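The first thing Skadora does is take away your map. You wash up on a gray beach with a lantern, a coil of rope and a paper chart of the whole archipelago, and before you've even worked out the jump button a gull the size of a pony swoops down and flies off with it. I laughed out loud. Then I spent the next five hours trying to draw my own on the back of an electricity bill, and I can't remember the last time a game had me reaching for a pencil!

Skadora is the second game from Tsolakis, the small studio that made the moody train puzzler Purnura, and it's as different from that one as you could ask for. Purnura was quiet and locked down, one carriage at a time, every solution polished until it shone. This is an open, salty, windblown adventure where you sail a leaky boat between islands, climb things you probably shouldn't climb, and slowly piece together what happened to the people who used to keep the lighthouses lit. I've been playing a preview build that covers the opening two regions, with the full release planned for October, and I've already started over twice just to see what I missed.

Let's talk about the rope, which is the best thing in the game. You have one of it. You can tie it to nearly anything, and it stays tied until you go back and untie it. Early on I used mine to lower myself into a sea cave, found a lovely little shrine at the bottom, wandered out through a side tunnel feeling very pleased with myself, and came out on the beach with no rope. It was still dangling off a cliff on the far side of the island. Getting it back took most of an evening (it was raining, and wet rock in Skadora is slippery in a way that feels personal) and I found three new places along the way.

Longer ropes turn up later, and so do hooks and pulleys, but the basic idea never changes. Every climb is a small bet on whether you'll be able to get your gear back afterward. It makes you look at a cliff face the way a real climber might, reading it from the bottom up, checking for a ledge where you can catch your breath and a post that might hold your weight. The posts don't always hold. There's a creak just before one goes, and I now flinch whenever my kitchen chair makes the same noise.

Gonzalo Bustamante, the game's lead designer, told me the rope started out as a limitation in an early prototype. "We only had the code to track one," he said. "We meant to fix it. Then everybody who tested it came back with a story about where they'd left theirs, so we stopped trying to fix it." He is a big fan of leaving things alone once they're working. The gull, he said, was in the game before the boat was.
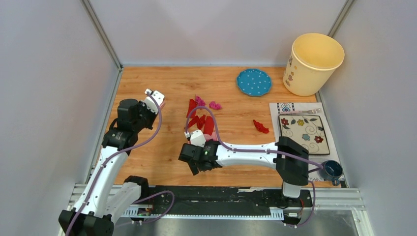

Marcelino Pastor
Senior Features Writer

Sailing takes longer to love. The boat is named the Jerkitz, and it handles the way the name suggests. For the first hour I fought it constantly, oversteering around every rock and drifting backward into the ones I'd cleared. There's no speed boost and no fast travel in the build I played. You set the sail by hand, you watch the little strip of cloth tied to the mast to see what the wind is doing, and if you want to go directly into the wind you have to zigzag like everybody else.

Somewhere in the second region it clicked. I was coming back from an island called Low Candle with a hold full of lamp oil, the sun was going down, and I took the Jerkitz through a gap between two sea stacks without touching either one. No trophy popped. No music swelled. I sat there grinning at the screen anyway. A few minutes later I hit a sandbar and lost half the oil, but I'll always have that gap.

The oil matters, by the way. Each lighthouse you relight pushes the fog back from a patch of sea, and that's how the world opens up. There's no level to reach and no gate to unlock with a key. You pick a dark tower on the horizon, work out how to get there with enough oil to light it, and go. When the lamp catches, you see the beam swing out over water you've been sailing blind, and there's always something in it -- a wreck, a chimney, a row of steps going down into the sea. I don't think I ever lit one and went to bed right after.

The islanders you meet are a strange bunch, and I mean that fondly. There's a woman who trades only in buttons. There's a pair of brothers who have divided their island with a painted line and will talk to you only from their own half, so delivering a message between them means stepping back and forth like a tennis ball. Conversations are short and there are no quest markers afterward. If somebody says her sister lives north of the rock that looks like a boot, then you'd better have been listening, and you'd better be willing to argue with yourself over which rock looks most like a boot.

Which brings me back to the map. You can draw in the game itself, on blank sheets you find or trade for, using a simple set of pens and stamps. It's a nice tool, especially on a tablet or with a mouse. With a controller it's fiddly, and my coastlines came out looking like scrambled eggs. Bustamante says snapping and a better eraser are on the way. I hope they keep it a bit rough, though. My terrible map has a note on it that says "DON'T" next to a small bay, and I no longer remember why, and I have never gone back to find out.

The preview isn't spotless. Frame rates dip in heavy rain, and one save put me inside a hill. The inventory screen shows your items as a jumble in a sack, and that's charming until you need a match in a hurry. I also wish the game were a little clearer about hunger. The only sign that you need to eat is that your character starts humming more slowly, and I took this for a mood thing until I passed out on a dock. Some players are going to bounce off all that, and the opening stretch could stand to be kinder to them.

There is combat, sort of. Crabs the size of footstools guard a few of the caves, and you can shoo them with the lantern or just outrun them. I never felt in much danger, but I did once get chased onto a rock by four of them and had to wait for the tide. The tide is real here, incidentally. It rises and falls on a 50-minute cycle, and whole paths appear and vanish with it. I found a cellar door under one pier at low water, ran back to the boat for my lantern, and returned to find nothing but waves. So I made tea and waited. The cellar was worth it. I won't say what's in there.

The sound deserves its own paragraph. Every island has a bell, and every bell has a different note, and in fog you can steer by them once your ear is in. I started out treating this as background atmosphere. By the end of the build I was sailing with my eyes half closed, turning until the bell from Low Candle was in my left ear and the cracked one from the brothers' island was in my right. Play it with headphones if you possibly can.

Tsolakis says the finished game has 147 islands, a handful of them no bigger than a parking space. I've set foot on maybe a tenth of that. Saves from the preview won't carry over, so in October I'll be back on that gray beach with everybody else, and the gull will be back too. I've tried hiding under the boat. I've tried running straight for the trees. On my last attempt I threw the lantern at it and missed, and it took the map and then came back for the lantern.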